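**Anyone still keeping paper recipes? How do you store them?**

**marigold_kitchen**
My mother-in-law passed her recipe cards down to me in January and I've only now had the heart to go through them. There are well over 2000 of them, some on proper index cards, some on the backs of envelopes, one on a dry cleaning ticket (it's for a walnut cake and it is the best walnut cake I've ever eaten, so I'm not complaining). They came to me in shoeboxes and the boxes are giving up. I'd love to hear how other people keep theirs, because I want my kids to be able to pull one out and cook from it, gravy stains and all.

**tess_in_the_pantry**
Oh, what a lovely thing to be handed! I did binders with plastic sleeves for my grandmother's, one for savory and one for sweet, and I've been very happy. You can wipe the sleeves down when the batter gets on them, and batter always gets on them. Get the ones that open at the top, the side-opening kind let the little cards slide out onto the floor.

**oldbrine**
I'm going to disagree with Tess here, with affection. I used sleeves for years and the ink on my aunt's cards started lifting off onto the plastic. It was cheap stuff, I admit, but I lost most of a pickle recipe that way and had to guess at the vinegar for two summers running. Drawers are kinder to old paper. Shallow ones, cards lying flat, a sheet of acid-free tissue between the really fragile ones.

**tess_in_the_pantry**
That's a fair point about the ink, and I'm sorry about your pickles. Mine are archival sleeves, they cost more. But I still think that if it's in a drawer in the spare room it doesn't get cooked from! My binders sit right next to the flour.

**Stelios Papadakis**
Just scan them. I did my father's in a weekend with a Trunda flatbed, 100 or so at a sitting with coffee in between, and now my sister has them and my cousins have them and there's no arguing over who keeps the box. Paper burns, paper floods, paper goes to whoever gets to the house first.

**oldbrine**
Scanning and keeping aren't the same job though, Stelios. Scan them, sure — and then put the cards somewhere decent afterward.

**marigold_kitchen**
You're all being so helpful. I'm leaning toward drawers for the originals and copies in the kitchen, which I suppose takes a bit from everybody. My worry is how to sort them. She had them in an order, I'm nearly certain, but it wasn't alphabetical and it wasn't by course. There's a fish stew next to a birthday cake next to something called Konstantinidis beans, which I gather were named after a neighbor.

**lemonpeel4**
Don't re-sort them until you've written down the order they're in now. Please! I shuffled my nana's and found out later she'd filed them by who gave her the recipe. All the church ladies were together and I'd scattered them to the winds. Pencil a small number on the back of each one, soft pencil, and then do as you like.

Mine live in drawers these days too, with Breads at the top because that's what I reach for most.
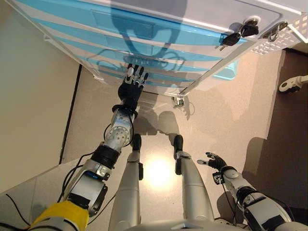 **Floltelell**
lemonpeel4 is right about the numbers, I'd only add that you should do it before scanning so the files and the cards match up. And do put a few of those silica packets in with them if your house is damp at all. Ours is, and my index cards curled up like potato chips the first winter.

**marigold_kitchen**
Filed by who gave it to her! I just went and looked, and there are 4 cards in a row with "Wonell Street" written in the corner, and that's where they lived when my husband was small. The fish stew is one of them and so is the birthday cake. I'm going to go get a pencil.

**tess_in_the_pantry**
Well, now I want to know what's in those beans.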